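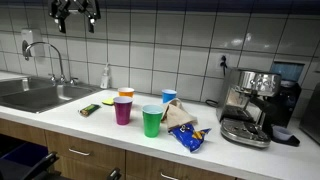 Origin and declaration checker: notebook, 31 December 2020

Purpose of today: freeze the rule tables for the Great Britain/EU lanes, run the Cruickshank order book through them one last time, and write down what is still wrong. The transition period ends at 11 pm UK time. Anything dispatched after that gets an export declaration on one side and an import declaration on the other, so whatever is in the tables tonight is what the shipping desks will see on their first working day back.

State at start

Build is the one Nima left on the test box before the break, with the agreement text loaded as reference only. The no-deal tables are still present and switchable by flag. I left them in. Deleting them would save nothing and the diff between the two sets has been the most useful debugging tool we have.

Flag order, for whoever reads this later: lane first, then direction, then date of dispatch. Date of dispatch is the departure date, not the order date or the invoice date. Bondcombe's feed fills the dispatch field with the order date when the real one is missing. It should leave it blank. Their orders taken before Christmas and leaving in the new year therefore came out as intra-EU movements with no declaration needed. Patched on our side: if dispatch date equals order date and there is no carrier reference, the record goes to the manual pile. Agnes has asked Bondcombe to fix it at source. No answer before the break.

Run 1: Cruickshank order book

Sample of 2,000 lines, outbound from Great Britain to EU consignees. Mostly pump housings, seals, gaskets, small electric motors and spares kits.

Results were better than the last run in one respect, commodity codes. The lookup now refuses codes with trailing zeros typed in as padding, which was hiding a lot of guesswork. 400 lines failed on that check. I went through the failures by product family and nearly all of them trace back to the same master record for the spares kits, which had been coded as a set under the heading for the biggest component. That may be right for some kits. It can't be right for all of them, as a few have no component that gives the kit its character. Marked for classification by a person. I have not tried to automate this and don't propose to.

Origin is the weak part. The order book has a field called "origin" and it means at least three different things depending on who filled it in:

- the country the part was shipped from
- the country printed on the supplier's box
- the country of origin in the customs sense

Only the last is any use to us. Zero tariff under the agreement depends on the goods originating in the UK or the EU under the product-specific rules. Being bought there is not enough. A motor made elsewhere, imported into the EU, cleared, and sent on to Great Britain does not become an EU-origin motor through having sat in a warehouse. The same motor sent back to the EU unchanged is in no better position. Our checker currently takes the field at its word and gives these lines a preference claim. That is wrong and is the main thing to change before the tables are released.

Change made: preference is now off by default. A line earns it only with a supplier's declaration on file or a completed origin worksheet. Reran the same sample. The share of lines claiming preference dropped to almost nothing, as expected, and the duty estimate went up accordingly. Cruickshank won't like the estimate. It is closer to what the evidence supports, and it will come down as the paperwork arrives.

Note on supplier's declarations: my reading is that there is some room at the start for making out a statement on origin before every supporting declaration is in hand, on condition that the exporter is confident and gets hold of them afterwards. I have not built that in. If a customer wants to rely on it they can override, and the override is logged with a name. Nima disagrees and thinks a customer-level switch would be kinder. Left open.

Run 2: Notidine, inbound

Smaller job. Notidine buys in finished dental consumables from the EU and sells to practices in Great Britain, with a few practices in Northern Ireland.

The Great Britain part went through cleanly. Standard goods from the EU can have the full import declaration delayed for a period if the importer keeps proper records at the time of entry. The tool now prints the record sheet with all the fields in the order the supplementary declaration will want them later. Controlled goods are excluded from this. I tested a couple of alcohol-based products and both were correctly thrown out of the simplified route, although the message on screen says "invalid consignee", which is a leftover from another check. Cosmetic, but it will produce phone calls. Fix in February at the latest.

Northern Ireland is where the model falls down. We built lanes as a pair of territories, each with one rule set. Under the protocol, Northern Ireland stays in the UK customs territory and applies EU rules on goods, so the single-rule-set assumption doesn't hold. The present workaround is a pseudo-territory with its own prefix for the trader number and a separate at-risk question for goods coming from Great Britain. It gives right answers on the test cases. It gives them by way of some 3 hard-coded exceptions which I would not want to explain to an auditor. Proper fix is to split territory into two attributes, customs and regulatory. Agnes has sketched this. It touches every table.

Delivery terms

Separate problem that came up in both runs. A large share of EU orders are on delivered terms with duty paid by the seller, which made no difference to anyone while there was no duty and no declaration. Now it means the British seller is the importer in the customer's country and may need a registration or a representative there. The tool didn't look at delivery terms at all before this week. It now raises a warning, no block. Wording of the warning:

"Seller is responsible for import formalities at destination under these terms. Confirm importer of record before dispatch."

I wanted a block. Agnes pointed out that a block on the first working day would stop practically every parcel Cruickshank sends, and that they are entitled to make the arrangement if they have set it up. Warning it is. Review after the first month of real traffic.

Rounding

Unrelated to anything above. The origin worksheet computes non-originating content as a percentage of the ex-works price and rounded it before comparing with the limit. A line sitting a hair above the limit was passing. Comparison is now done on the unrounded figure and rounding happens only for display. Two test lines changed result, both from pass to fail. This has been in since the first version and it is my code.

Currency conversion on the worksheet still uses the invoice rate throughout. It should use the published customs rate for anything going into a declaration. Not done today.

Frozen tonight

- lane tables, Great Britain/EU both directions
- Northern Ireland workaround, as is
- preference off by default, with logged override
- delivery terms warning
- dispatch date patch for Bondcombe

Left out: safety and security fields (present in the form, unvalidated), licensing for wood packaging, anything involving live animals or food. Hadent has no customers in the last group and the sales page should stop implying otherwise. Pallets do matter, though. Wood packaging between Great Britain and the EU now needs to be treated and marked, and Cruickshank ships on pallets. At the moment that is a line in the email to customers and not a check in the tool.

Open questions

Nima: does the carrier reference arrive before or after the label is printed? If after, the Bondcombe patch will send far too much to the manual pile.

Agnes: who holds the signed authority letters for acting as representative? I can find Notidine's. I can't find Cruickshank's, and without it we shouldn't be submitting anything in their name, test environment aside.

Me: the text of the agreement I loaded is a draft publication and article numbers may still move. All references in the help pages are by article number. Switch to short titles and link the numbers from one table so they only need changing in one place.

Tables exported and checksum written on the release sheet. No-deal flag confirmed off on both boxes. Old tables archived under the previous build name. Next run is against live orders, first working day, with Nima on the Cruickshank lane and me on Notidine.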